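Eun-seong Ha has been making cups for 25 years, and for most of that time she sold them off a folding table. She now runs Planden, a small tableware shop in Kirkska with a workroom behind the counter, and she still glazes most of the stock herself. We talked on a slow morning in the shop. She kept working through most of it.

She started out in her aunt's kitchen. "My aunt had a wheel she never used," Ha says. "I asked if I could try it and she said take it home, it's in the way. So I took it home."

The first pieces were bowls, and she didn't like any of them. Cups came later, after a customer at the May market asked for a set of two with handles big enough for her husband's fingers. Ha had never made a handle. She pulled the clay too thin, and both handles came off in the kiln.

"I gave her the money back and told her to come again next month. She came. I had two cups for her by then, and she still drinks out of one. The other one got dropped."

Handles are what she talks about most. A cup can be a little heavy or a little crooked and people will keep it for years, she says, but if the handle pinches, it goes to the back of the cupboard. She tests each new shape at home for a couple of weeks with coffee and then with soup.

"Soup is harder. It's heavier, and you hold it longer. If my hand gets tired, I change the shape." 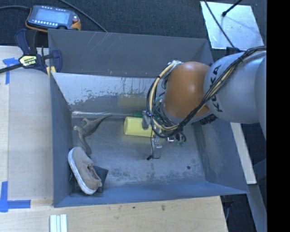
A yellow cup in a gray metal bin.

Color took her longer than shape. The shop sold only white and gray for its first few years because those were the glazes she trusted. Yellow was the one customers kept asking for, and the one she kept getting wrong.

"It came out brown, or it came out like mustard. I filled a notebook with yellow. My sister said, why don't you just buy one? So in the end I bought one, from Bae, and I mix a little of my own into it."

Bae is the supply store two streets over, where she also gets her clay. She buys it in bags and carries them back on a hand truck, which she says is the only exercise she gets.

Her biggest order came from Sirkico, a chain of lunch counters that wanted 1000 plain cups. She thought about it for a weekend and said yes, on the condition that she could deliver in batches. It took all winter. She was glad of the money, and she would not do it again.

"By the end I couldn't look at a cup. I drank water out of a jar."

These days she keeps her orders small and closes on Mondays. She teaches one evening class, mostly to people who have never touched clay, and she starts them on cups even though other teachers start with bowls. Students want something they can use the next morning, she says.

I asked what she drinks from herself. She pointed to a gray cup by the sink with a chip in the rim.

"I should throw it out. The handle is good, though."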